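Close-range view rendering for grasp learning

Goner (research method)
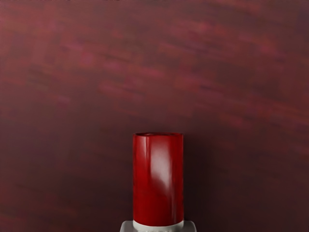 Reading time: 4 minutes

Close-range view rendering is a way of training robots in simulation in which the learning system is shown objects from very short distances, often so near that only one part of the object can be seen. The best-known version is a method called Goner, first written up by Marthinus Radebe and his co-workers in a June workshop paper. Goner takes its name from the remark a lab member would make whenever the target object left the camera view during an approach. The name stuck, and the later papers all use it.

Background

A robot reaching for something usually starts with a good view of it. The whole object is visible, there is plenty of table or shelf around it, and a vision model can say what it is and where it is. Then the arm moves in. A camera mounted near the hand sees less and less of the object as the distance closes, and in the last stretch it may see a cap, part of a neck and a blur of whatever lies behind. Many earlier systems simply stopped looking at this point. They fixed the target position early and finished the motion blind.

This works surprisingly often, which is part of why the problem got so little attention for so long. It fails when the first estimate is a little off, or when the object gets nudged on the way in. Radebe's group had an exciting thought here: the close view that everyone was throwing away holds very fine detail. A rim, a color boundary or the line where a cap meets a collar can fix a position far more tightly than a full view from across the table.

Method

Goner has two parts, a scene generator and a policy (the learned rule that turns camera views into motion).

The scene generator, Arano, places simulated containers in front of varied surfaces and moves a virtual camera toward them along random paths. It keeps going past the point where the object fits in view. A typical late sample might hold a shiny red cylinder, a white collar under it and just the rounded shoulders of a gray base, with the rest of the container outside the picture. The backgrounds are kept rough and streaky on purpose, and some are close in color to the object itself. Red on maroon is a favorite test in the papers, as the policy can't get by on finding the one red thing it sees.

Highlights get a lot of care. On a smooth curved face, the bright reflection shifts as the camera or the light moves, and an early policy learned to chase it as if it were a feature of the object. Arano answers by redrawing the same pose under several lighting setups and asking the policy to produce the same motion for all of them. This is perhaps the loveliest idea in the method. It costs very little extra and needs no labels beyond those the simulator already has.

The policy is trained in stages. It first learns from full views, then from mixed distances, and last from close views only. At every step it also has to guess how much of the object lies out of view and in which direction. This side task is called the remainder guess. It is used only during training and dropped afterward, so it adds nothing to the running time.

Results

The main test in the first paper used 3000 simulated approaches to containers the policy had never met. Goner finished 87 percent of them with a stable grasp. The same policy trained without close views reached 77 percent. Most of the gain came from trials in which the object was shifted after the approach had begun, exactly the cases the authors had hoped to help.

A second set of tests looked at which parts mattered most. Taking out the relighting step hurt glossy objects badly and left matte ones almost untouched. Taking out the remainder guess had a smaller effect overall, but the policy then tended to grip tall containers too near the top. The authors had expected the two results to be the other way around, and the paper gives a full page to why they weren't.

Transfer to real hardware was tried on 3 arms. Success rates fell on all of them, least on the arm whose camera sat closest to the position used in simulation. Transparent containers did poorly throughout.

Related work

Pillay is a follow-up that keeps the Arano generator but swaps the policy for a planner that scores a handful of possible grasps at each step. It is slower and copes better with clutter. Ornard goes the other way and removes the full-view stage completely, so that training begins at close range. Its results are mixed, though it learns caps and lids remarkably fast.

Limitations

The rendered surfaces in Arano are coarse when seen from very near, and background patterns can turn blocky or smeared. Radebe has argued that this does little harm, given that real close-range camera views are often blurred as well. Other groups disagree and have asked for a comparison using sharper textures. The method also assumes a rigid object. Soft tubes, bags and pouches change shape when touched, and the remainder guess has no way to express this.

See also

Domain randomization
Eye-in-hand camera
Sim-to-real transfer
Visual servoing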